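Section 4: Setting Up Trip Requests and Crew Duty Records

This section explains how an owner's office or flight department enters its first trip request in the Pristska scheduling portal. It assumes that the aircraft has already been added to the account as described in Section 3 and that at least one pilot in command has been assigned to it. Revised June 2023.

4.1 Before You Begin

Have the following at hand:

The aircraft registration as it appears on the certificate.
The current basic empty weight from the most recent weighing report.
The names and contact numbers of all persons authorized to request trips.
The portal activation code supplied in the welcome letter.

Note: The activation code may be used by one person only. Additional users are invited from the Accounts page after the first sign-in.

4.2 Entering Authorized Requesters

1. Sign in to the portal and select Accounts.
2. Select Requesters, then Add.
3. Enter the person's full legal name. Do not enter nicknames or initials.
4. Choose an approval level. Level A may request and approve trips. Level B may request trips, which are then held for approval.
5. Select Save. The new requester receives a confirmation message and must respond to it within 7 days.

If the confirmation is not answered in that period, the entry is removed and must be made again.

4.3 Creating a Trip Request

1. Select Trips, then New Request.
2. Choose the aircraft. If it does not appear in the list, return to Section 3.
3. Enter the departure airport, the destination and the desired departure time. All times are local to the departure airport unless the UTC box is checked.
4. Enter the passenger names. Passports must be on file for all international legs.
5. Enter baggage and any special items, including pets, sporting equipment and medical devices.
6. Select Check Performance. The portal compares the planned load with the runway length at each airport.
7. Review the result and select Submit.

Note: For light jets, the portal displays an advisory whenever the available runway is shorter than 4000 feet. The advisory does not block the request. It is sent to the pilot in command for a decision.

Caution: The performance check is a planning aid. It does not replace the flight manual, and it takes no account of contaminated runways. The pilot in command remains responsible for all takeoff and landing calculations.
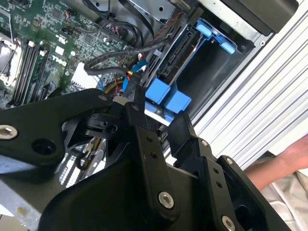
After submission, the request is assigned a trip number and its status changes to Pending. The dispatcher on duty reviews crew availability, airport hours and handling arrangements. When all three are in order, the status changes to Confirmed and an itinerary is sent to every requester on the account.

4.4 Changing or Canceling a Trip

1. Open the trip and select Modify.
2. Make the change and enter a short reason.
3. Select Submit.

Any change to the departure time or destination returns the trip to Pending. Handling and parking fees already incurred through Flollico are billed to the account and shown on the next monthly statement.

Caution: Do not cancel a trip and create a new one in order to change a passenger name. Doing so releases the crew and any hangar space held for the aircraft.

4.5 Crew Duty Records

1. Select Crew, then Duty Log.
2. Enter the report time for each crew member.
3. At the end of the duty period, enter the release time and select Close Day.

Contract pilots supplied by Drudell record their own duty times. These entries appear in gray and cannot be edited by the owner's office. Discrepancies should be reported to Rizal Khoo, Crew Records, before the month is closed.

4.6 Assistance

Questions about trip requests may be directed to Cúc Sầm, Client Services, at extension 3447. Outside business hours, calls to extension 1556 are answered by the dispatcher on duty. Please have the trip number available.

Maintenance tracking for aircraft enrolled in the De Bruijn inspection program is covered in Section 5.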